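Workshop Tips: Setting Up a Two-Arm Bench in a Shared Space

We have had the two arms running in the back of the Flesarville workshop since September. Most of what slowed us down was ordinary bench stuff, so these notes are mostly about the bench.

Pick a dull surface. Our first top was a glossy white shelf and the cameras saw every ceiling light in it. Matte gray is much easier to live with. Keep the wall behind it plain too, and move the calendars and tool racks somewhere else.

Wipe the top before each session with a damp rag. Lint gets between the fingers and then rides along at the tips, where the wrist camera looks straight at it. A dry paintbrush clears the finger pads better than compressed air.

Practice on things with different shapes. We use vegetables and a wicker basket. The basket is harder than it looks -- a finger can hook the rim and lift the whole thing. Slow the arm down for the last part of any move near the rim.

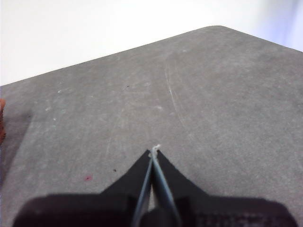
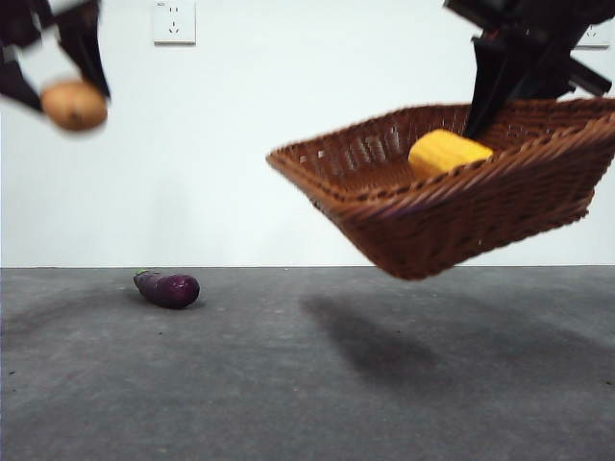
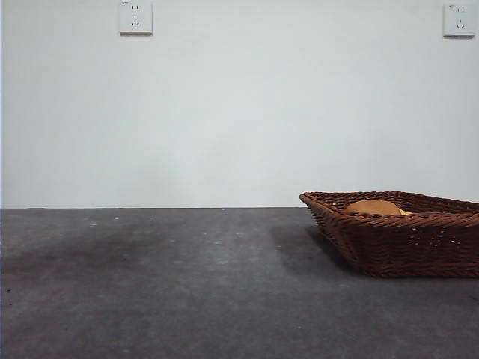 Check the screws on the finger mounts every 7 sessions. Ours work loose at the same place each time, on the side nearest the motor. A drop of medium thread locker helps, but let it cure overnight before you run anything.

Run the cables down the back of the arm and tie them at 4 points, with slack at each joint. Move the arm through its full reach by hand before you cut the ends off the ties. We skipped this once and pulled a connector out of the Brestuvetti board. The replacement took most of a month to get to Skadville and then had to be driven over.

Name your recordings as you go. We had 1,942 short clips before anyone sorted them, and 92 turned out to be the arms parked with the lights off. A folder for each evening is enough.

Turn off the power at the strip when you leave, and put the Chong clamp back in the drawer under the vise. Other people need it for glue-ups.

If you share the room, tape a line on the floor at the arms' full reach plus a hand's width. Blue painter's tape holds up for a few weeks. The yellow vinyl kind lasts longer but leaves glue behind -- mineral spirits will take it off, with the door open.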